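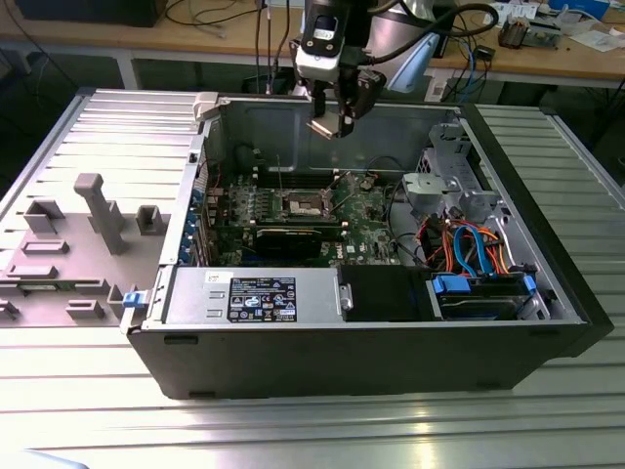

An open Dell desktop tower with its side panel off.

"You have to come in the back way," Austra Kļaviņa tells me over the phone, "the front door sticks when it's cold and I don't want you to think we're closed." So I come in the back way, past a bicycle and a stack of egg cartons, and find her already pouring coffee into two mugs that don't match.

Austra has been repairing things in Trultenville for most of her working life. She started with radios at her uncle's shop, Eglītis, moved on to televisions when people still had televisions fixed, and somewhere along the line ended up with computers, which she says she never planned on and still isn't sure she likes. What she does like is the people who bring them in, and it's mostly the people we end up talking about, through two refills and a plate of her poppy seed cake.

"A woman came in last December with a desktop that was older than her son," she says. "And he was in college! She didn't care about the computer at all. She wanted the letters. Her father had typed letters to everybody in the family, every birthday, and she had never printed them." Austra got the drive to read long enough to copy everything off, and the woman sat down in the chair by the window and read three of the letters right there before she could drive home. "I turned the sign around and let her sit. What else are you going to do?"

I ask whether people have gotten more careless with their machines over the years. She thinks about that for a good while, turning her mug around on the counter.

"They've gotten more scared of them," she says finally. "My uncle's customers would take the back off a radio and poke at it with a butter knife. Terrible idea, please don't print that as advice. But they were curious. Now somebody brings me a computer and apologizes for the dust, like I'm the dentist."

The cure for that, in her view, is to let people watch. When she opens up a case she likes the owner to stand next to her, and she'll point to the fan and the memory and the drive and say what each one does. Some of them fidget and look at their phones. Others come back the next month with a screwdriver set and a list of questions — those are her favorites, even though, as she cheerfully admits, they're also the ones who stop needing her.

One of them was Yutong Yu, who walked in at sixteen with a machine that wouldn't start and now runs the counter four afternoons a week. She joins us halfway through the cake, still in her coat, and corrects Austra's version of how they met.

"It did start," Yutong says. "It started and then it stopped. You said it was being dramatic."

"It was being dramatic," says Austra.

Yutong grew up over on Grulterer Street and had never held a soldering iron before that summer. She says the repairs came easier to her than the phone calls. "You call somebody and tell them the pictures from their wedding are gone, and they go quiet. Austra made me listen to her do it first. She doesn't rush. She says she's sorry, and then she just waits with them."

Lately the two of them have been putting together an evening class at the Fliltach library branch, on keeping family files safe. They disagree on nearly everything about it. Yutong wants slides and a handout. Austra wants everybody around one big table with their shoeboxes and old disks, talking. They do agree on the homework, which is to make a second copy of whatever you would cry over, and to keep it at somebody else's house.

"My sister has mine," Austra says, wrapping up the last of the cake for me in wax paper, though I've told her twice that I couldn't possibly. "And I have hers. Recipes, mostly. And more pictures of that cat than any person needs."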